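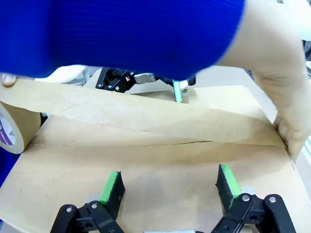 Prasanna Fakir asks whether one strip along the seam is enough for the heavier cartons. Use two, the second overlapping the first.

3. Hold the end of the tape against the side of the box and draw the strip across the top. Bring it over the seam before pressing down.

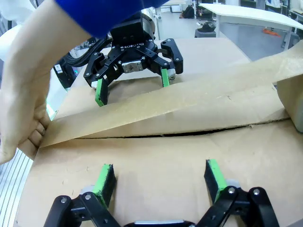 CAUTION: GAPS
Press the flaps level first. Tape laid over a raised flap will wrinkle.

4. Before filling the next carton, fold all four top flaps outward and check the bottom seam from inside. 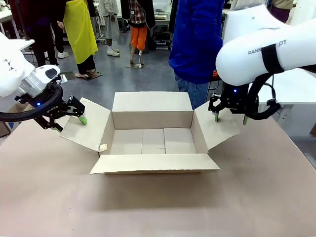
5. Load the carton, heaviest items first.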